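The bridge that gets opened before every election

By the politics desk | July 2024
Last updated 3 days ago
8 comments

Younes Tawfik has been to the opening of the Mokach bridge five times. He has never crossed it. There is no bridge to cross, and at Mokach you still wait for the ferry, which leaves when the man who runs it has finished his tea.

"I have a very nice collection of ribbons," he says. "They let you keep a piece if you stand near the front."

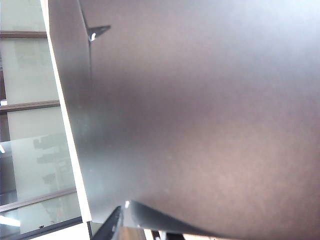
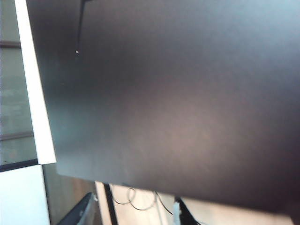 A dark panel meeting a white strip on its left side.

Tawfik worked in the provincial works office for most of his adult life, first filing plans and later, as he puts it, filing the reasons the plans had been changed. He is retired now and has written a short book on the bridge, which he paid to have printed himself. The governor's press office has called it unhelpful. He wanted to put that on the cover, but the covers were already done.

The facts are not much in dispute. Mokach sits on the east bank of the Isside, and everything a person might need in a hurry, including the hospital, the court and the only high school with a science lab, sits on the west bank. A crossing was first promised when Tawfik was a junior clerk. The money was set aside, moved, set aside again, and then spent on what the budget calls preparatory works. When I ask what these were, he looks delighted.

"Signs, mainly," he says. "Very good signs. One of them has a picture of the bridge with people walking on it, and they have shopping bags and look so happy. My wife used to say we should move into the sign."

He is quick to say that he doesn't think every official who touched the project was a thief. Some were, and he names them in the book, with page references. But he has grown tired of the way people in the province talk about corruption, as though it were weather coming in off the coast.

"We say 'the system' and we all nod. I was the system! I had a desk in it. Every bad thing that was done came across that desk as a piece of paper, and on the paper was a line for a signature, and somebody signed. Sometimes it was me. I signed for the soil survey the second time it was bought. I knew there was a first one because I had put it in the cabinet."

Why did he sign?

"It was before lunch, my boss was standing there, and I had a daughter starting school. You want a better reason. I wanted one too, when I was writing that chapter."

The contract for the main span went to a company called Birkell, which at the time owned a quarry, a few trucks and no history of building anything that had to stay up over water. Birkell got an advance. It put up a fence and a hut, and a watchman was hired to guard them. The company later argued in court that rising steel prices had made the work impossible, and the court, sitting on the west bank, agreed with at least part of this. The judge's ruling is reproduced in the back of Tawfik's book. It is the only part he didn't have to shorten.

The watchman, he tells me, is still being paid. "He is the one person on the whole project who has done exactly what his contract says. I asked him once what he was guarding. He said he had wondered about it himself, but the hut is dry and his brother visits."

Then there was the Dwivedi report. After a loud session in the assembly, the province brought in an outside engineer to say what had gone wrong, and Dwivedi did so in a document of over 2000 pages with annexes. The government welcomed it. It was so pleased with the report that it formed a working group to study it, and the working group asked for a summary, and the summary was sent for comment to the same departments the report was about.

"When it came back there was a paragraph praising the signs," Tawfik says.

He has read the full version, possibly alone in this. He got through it over a winter, in the public reading room, where he was not allowed to photocopy but was allowed to write as much as he liked with a pencil. A good part of his book is what he copied out. He speaks of Dwivedi with real warmth and a little pity. "This is a person who believed that if you explained it clearly enough, somebody would be embarrassed."

I ask whether his own book isn't built on the same belief. He thinks about it for longer than I expect.

"Maybe. But I'm not writing to the government. They know what they did, they don't need me to tell them. I sell it on the ferry."

He does, too. I took the crossing with him in the afternoon, and he worked the benches with a cloth bag over his shoulder. Most people had heard of him. One woman bought a copy for her son, who is studying law, and asked him to sign it, then told him at some length that he had been too soft on the previous governor. A man in a suit read the back cover, handed it to him again and moved to the other side of the boat. Tawfik says this man works in finance and already has a copy.

What does he make of the current promise? The latest timetable was announced in May, with a new model of the bridge in a glass case, and has the foundations going in before the vote. The opposition says it is a stunt. Its own candidate was minister of works during two earlier ceremonies, a detail that doesn't come up in his speeches.

"The model is beautiful," Tawfik says. "They have put in little streetlights and they work. You have to be fair about these things. It's the first part of the project to have electricity."

He has a theory about why the bridge keeps winning elections without existing. A bridge that has been built, he says, is finished as far as a politician is concerned. People drive over it and complain about the toll. A bridge that hasn't been built can be promised to the fathers and then to the sons, and it can be somebody else's fault every time. He lays this out without any heat, the way another man might explain how to prune a vine.

And the voters? Surely they notice.

"Of course they notice. Don't write that they are fools, please, the papers in the capital always write that. They go to the ceremony because there is food and a band. They vote for whoever fixed the road to their cousin's village. On the east bank people have decided that the bridge is a kind of holiday." He shrugs. "I don't blame them. You can't be furious for that many years, it's bad for the back."

What he would like is dull, and he apologizes for it. He wants the payments posted on the wall of the town hall, each one, with the name of the person who approved it, in letters big enough for an old man. He wants the assembly to vote on the project every year with hands raised. He wants the soil survey back. The first one, he says, was very thorough.

He has put all of this in writing to the governor's office and received a reply thanking him for his interest in tourism.

We had tea at the landing while the boat filled. From the bench you can see the fence, and behind it the hut with its door open and a radio going. I asked if he would attend the next ceremony. He said he had been told informally that he wasn't welcome, and then, a week later, got a printed invitation in the mail, with a seat number.

"Different department," he said. "They won't have talked to each other. I'm going to wear the good jacket."

The ferryman called out then, and Tawfik picked up his bag of books and went to stand in line with everybody else.

Share this article (5)
8 comments — join the discussion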